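Snack Shelf News: Spicy Arrivals and a Few House Rules

The snack shelf at the Codelton community room has been running since February, and the monthly restock is now large enough to need a proper write-up. This item covers what came in, how we sort it, and what we would like members to do when they take or bring something. If you only read one part, please read the section on open bags.

We started with one box of crackers and some instant noodles. The shelf now goes through 200 packs in a normal month, and most of those are small bags that one person can finish in a sitting. Azadeh Nouri places the order, and Sarita Garg looks after the sorting and the labels. Both of them have asked for more suggestions from members, so there is a sheet taped inside the cupboard door. Write the name of the snack and, if you know it, the store where you buy it.

What came in this time

The biggest change is the number of spicy things. Several people asked for them on the last sheet, and the order from Mousavi, the import grocer on the east side, was mostly chili snacks, rice crackers and seasoned peanuts. There are also plain wafers, seaweed sheets and the sesame bars that ran out early last month. The seaweed is on the top shelf where it is less likely to be crushed.

A good part of the Mousavi order has packaging only in Chinese. Sarita has been working through these one at a time at the white-topped table and writing a short English label for each kind. The label gives the name, whether it is hot, and any allergens printed on the back. Until a kind has its label, it stays in the sorting box and does not go on the shelf. We know this is slow, but two members have serious nut allergies and we would like to get it right.

The red pouch with 香辣脆料 across the front is one that people have already been asking about. The first two characters mean fragrant and spicy, the third means crisp, and we have put it down on the list as "spicy crunchy." The pouch has a bowl of reddish food on it. Please go by the allergen label when it is ready and don't guess from the picture.

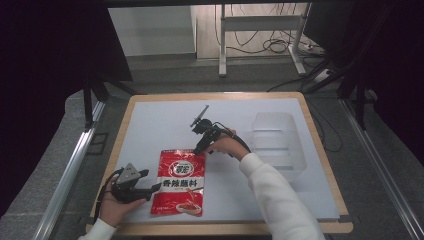

How the shelf is sorted

Everything is sorted by type, with the hot things kept apart from the rest. The hot snacks go on the lower left, sweet things on the lower right, and plain salty things in the middle. Anything with nuts has its own tub with a lid. If you pick something up and change your mind, put it back in the same section. A chili pouch in with the wafers is an unpleasant surprise for a child who is reaching in without looking.

Bags should stand upright, front side out. They fall over less when the row is full, so pull from the front and slide the others forward. Crinkly bags take up more room than they need to, and pressing them flat breaks what is inside, so please leave the air in them. If a section is full, the extras go in the cupboard underneath.

Dates are checked on the first working day of the month. Snacks with less than two weeks left go on the counter by the kettle, and those are free to anyone. Whatever is past its date is thrown out.

Open bags

Please do not put open bags back on the shelf, even with a clip. We had ants in the cupboard in the spring and it took a full weekend to clean out. If you open something and can't finish it, take it home or leave it on the counter with today's date on it. It will be gone by evening - it always is.

Crumbs on the worktable should be wiped up with a damp cloth. The chili oil in some of these snacks stains, and the white top shows everything. Dish soap works if you get to it the same day.

Bringing your own

Members are welcome to add to the shelf. Sealed packs only, and nothing homemade, since we can't label it properly. Leave donations in the sorting box and not directly on the shelf. If you brought something back from a trip and can tell us what it is, put a note on it. Azadeh would also like to hear about anything you didn't like, so that she doesn't order it twice.

The next order goes in once the suggestion sheet has 12 entries. At the time of writing it has 9, and four of those are for sesame bars.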